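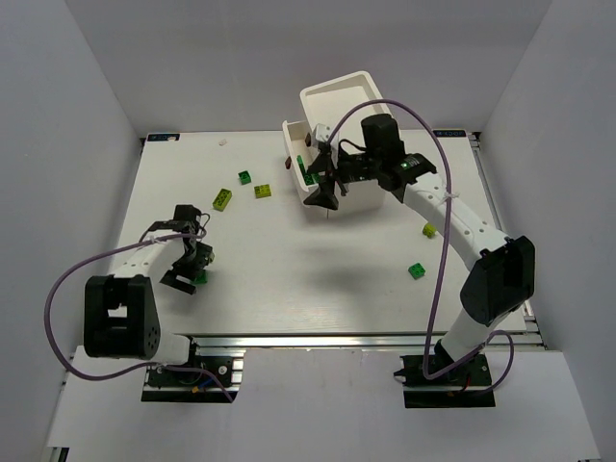

3.2 작업면과 블록 배치

본 절에서는 색상이 인접한 장난감 블록의 구분 과제에 사용한 작업면, 블록, 조명 조건을 기술한다. 작업면은 흰색 상판이며 뒤와 좌우가 무늬 없는 회색 벽으로 둘러싸여 있다(그림 3). 벽면을 무채색으로 통일한 것은 블록의 겉보기 색에 주변 반사광이 더해지는 정도를 줄이기 위함이다. 예비 측정에서 벽면을 베이지색 패널로 구성했을 때 연두색 계열의 색도 좌표가 노란색 쪽으로 이동하는 경향이 관찰되었고, 이후의 모든 측정은 회색 벽 조건에서만 수행하였다.

그림 3. 블록 구분 과제의 작업면. 초록색 블록과 연두색 블록이 가까이 놓인 배치.

블록은 Firkier 세트에서 선별하였다. 전체 후보 가운데 표면 긁힘이 육안으로 확인되는 것과 성형 자국이 윗면에 남은 것을 제외하고 96개를 최종 자극으로 사용하였다. 색상 범주는 Salinas 분류표를 따르되, 원표에서 하나로 묶여 있던 초록과 연두를 별도 범주로 분리하였다. 두 범주의 경계에 해당하는 블록은 어느 쪽에도 포함하지 않았다. 새 블록과 사용 이력이 있는 블록은 광택 차이가 커서 같은 배치 안에 섞지 않았다.

조명은 상판 중앙에서 측정한 조도가 800 lx가 되도록 조정하였다. 상판 모서리 부근의 조도는 중앙보다 낮았으며, 이 편차는 보정하지 않고 위치 변수로 분석에 포함하였다. 측정은 11월 한 달간 Zirnach 실험실에서 진행되었고, 창은 차광막으로 가렸다. 광원 점등 후 안정화 시간은 60분으로 하였다.

배치 조건은 분리, 인접, 부분 가림의 세 수준으로 구성하였다. 분리 조건에서는 블록 사이에 최소한 블록 한 변 길이 이상의 간격을 두었다. 인접 조건에서는 두 블록의 윤곽이 관찰 시점에서 맞닿아 보이도록 하였다. 부분 가림 조건은 앞쪽 물체가 블록의 일부를 덮는 경우로 정의하였으며, 가려진 면적의 비율은 사후에 윤곽선을 연장하여 추정하였다. 블록의 방향은 통제하지 않았다. 긴 변이 시선 방향과 나란할 때 가림 비율이 과대 추정되는 문제가 있어, 해당 사례에는 별도의 표지를 부여하였다.

기록된 배치는 모두 404건이다. 각 배치에 대해 블록의 색상 범주, 상판 위 위치, 인접 블록의 유무, 가림 비율을 기재하였다. 범주 판정은 두 명의 평가자가 독립적으로 수행하였고, 판정이 엇갈린 배치는 합의 후 재기재하였다. 불일치는 대부분 초록과 연두가 인접한 배치에서 발생하였으며, 빨강과 파랑의 조합에서는 거의 나타나지 않았다. 흰색 블록은 상판과의 명도 대비가 부족하여 윤곽 기재의 신뢰도가 낮았고, 4절의 분석에서 제외하였다.

상판의 흰색이 색상 판정에 미치는 영향도 고려할 필요가 있다. 밝은 배경 위의 물체는 실제보다 어둡게 지각될 수 있고, 이 효과는 채도가 낮은 블록에서 더 클 것으로 예상된다. 본 연구에서는 상판을 교체한 비교 조건을 두지 않았으므로 배경의 기여분을 분리하여 추정할 수 없다. Junwood 자료와의 직접 비교 역시 같은 이유로 제한된다. 해당 자료는 회색 상판에서 수집되었으며 블록의 크기 분포도 본 연구와 다르다.

3.3 판정 기준

색상 범주의 판정은 블록 윗면을 기준으로 하였다. 윗면이 절반 이상 가려진 경우에는 옆면을 참조하되, 그림자가 드리운 영역은 판정에 사용하지 않았다.

공유 12 | 댓글 0
문의 | 저작권 © Junwood | 맨 위로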